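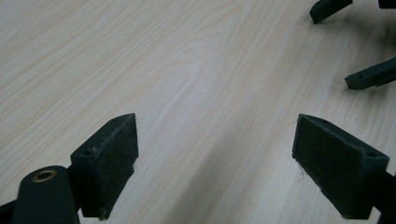
When should a new Rulero filter be flushed for the first time?
Flush it at home, before you travel, using clean tap water. The steps are in section 4.1.

Search the guides Enter a word or part number Go

4 Preparing the Rulero gravity filter for a stay

Section 4 covers the standard kit as supplied to guests at the Skosudholm huts and the Maldonado homestays. Guests using the bottle version should read section 6 instead.

4.1 First flush

1. Remove both end caps from the cartridge and keep them. They are needed again for storage.
2. Check the flow arrow on the cartridge. It must point away from the dirty water bag.
3. Push the cartridge on to the grey hose until it stops. Do not use soap or oil on the joint.
4. Fill the dirty water bag to the 9 litre line with clean tap water and close the roll top with three folds.
5. Hang the bag so that its outlet is higher than the top of the cartridge. A coat hook or door handle will do.
6. Open the tap and let the whole bag run through. Throw this water away or use it on plants.
7. Repeat once if the water is still cloudy at the end.

Note: A first flush run at full height takes longer than later fills. Do not squeeze the bag.

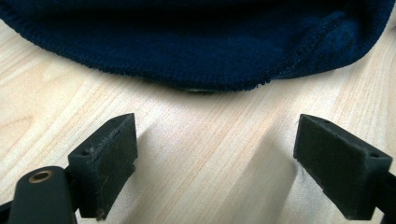 Annatjie Mathebula wrote in to say that her bag stopped running halfway through step 6, and that lifting the clean end of the hose above the bag for a moment let the trapped air out. The method is safe and may be used at any point in this section. Close the tap first, lift the hose, then open the tap slowly.

4.2 Daily use on arrival

1. Ask your host which source is used for drinking water. At most homestays it is a shared tap, and there may be set hours for drawing from it.
2. Fill the bag from the calmest, clearest part of the source. If the water is brown, let it stand in a bucket overnight.
3. Fit the cloth pre-filter over the mouth of the bag before filling.
4. Run off the first 100 ml of each fill and discard it.
5. Collect the rest in the clean container. Keep the lid closed between uses.

CAUTION: The cartridge does not remove salt, fuel or farm chemicals. Do not draw water below a vehicle wash, a mine or a sprayed field.

CAUTION: Never swap the clean and dirty containers. If they have been mixed up, rinse both with boiled water and leave them to dry in the sun.

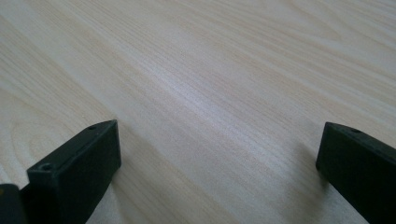 Leobardo Huerta: "The guide says to fill from the calmest part, but at Raltham the storage tank is calm and green and the inlet pipe is quick and clear. Which one wins?"

Clear water takes priority. Use the inlet pipe if your host allows it, and hold the bag to one side so that the force of the water does not tear the pre-filter.

4.3 Cleaning and service life

1. Backflush every 80 litres, or sooner if the flow drops to a drip.
2. Use the syringe with filtered water only. Push from the clean end, against the arrow.
3. Give five full strokes. Stop if you feel hard resistance and soak the cartridge for an hour before trying again.
4. Mark each backflush on the card in the lid pocket.
5. Replace the pre-filter cloth after 200 litres. Used cloths should be carried home, as few villages on the route have a waste collection.

Note: Once wetted, a cartridge must not be allowed to freeze. In the Skosudholm huts, keep it indoors at night from the end of April onwards as well as in winter. A cartridge that has frozen must be replaced even if it looks sound.
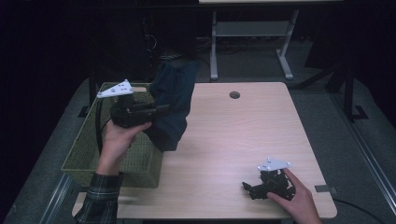
Fig. 4. Table with rounded front corners and cable hole.

4.4 Leaving the kit for the next guest

1. Drain the bag and hoses fully.
2. Backflush once, refit both end caps and hang the bag open to dry.
3. Enter the total litres on the card and sign it.
4. Return the kit to the host. Report missing caps.

Filed under: Responsible travel > Water and health > Kit guides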